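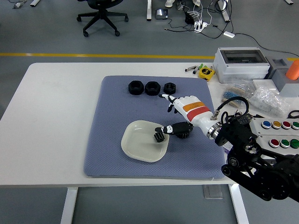 Nuts up top, little gear in the dish.

Thread: Sorting a big jumble of loose hardware

bultier_barn
Hi all! My aunt left me the contents of her repair shop on Alarcón Street, and I've been working through it every evening in July with the radio on (lovely, but my goodness, the amount of it). There must be over 1000 loose nuts, washers and odd bits in coffee cans. Do you sort by size first or by thread? I started with size and now I'm doubting myself.

mossyporch
Size first, always. Lay out one of each on a mat you like and match against those. I did 2 drawers a night that way and quite enjoyed it.

edholm_ed
I'll disagree, kindly – thread first. Two nuts can look like twins and refuse the same bolt, and then you have a beautiful drawer that's no use to you. Get a cheap thread gauge and a cup of tea and take your time.

mossyporch
But Ed, most of us are fixing gates and chairs! If it doesn't fit, you try the next one.

edholm_ed
Fair enough for gates. My old Jilleo sewing table took me 117 tries to find one nut, so I may be a bit sore on the subject.

quiltandwrench
Can I put in a word for the gears? Please don't toss them in with the washers, they get chewed up. I keep mine in a shallow dish until I know what they came off.

bultier_barn
Oh, good thought, thank you! I'll do thread for the small ones and size for the rest, and see who was right by the end of the month.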